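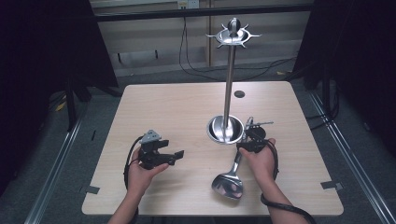 We got to the Grultari college open day just after ten, and the robotics club room was already packed with parents, so we did the bike workshop first and came back at 11.30. Well worth the second go!

The club has 30 members this year and their big project is called Levik. The idea is to teach a robot arm kitchen jobs by having students do them first, holding a gripper in each hand, over and over, while the computer records every movement. The task this term is hanging utensils on a stand with hooks, which sounds dull until you try it. I had a turn (you do feel a bit like a crab) and it took me 4 tries to get one thing on a hook. My daughter did it first time and has mentioned it since.

They had a tally up on the wall: 1,739 recordings so far, and they want 3,000 before the Khamphan student contest in December. One of the second years told us the flat tools are the worst, as they're so hard to pick up off a bare table. She had loads to say about how to turn your wrist and we could have stayed for ages.

The club runs after lessons and you don't need to have done any coding. New starters spend their first few weeks on recording and then choose between software and building. Get there early if you want a go, the queue was out of the door by noon. Parking is at the Ernard Road end, and the canteen does a very decent cheese toastie.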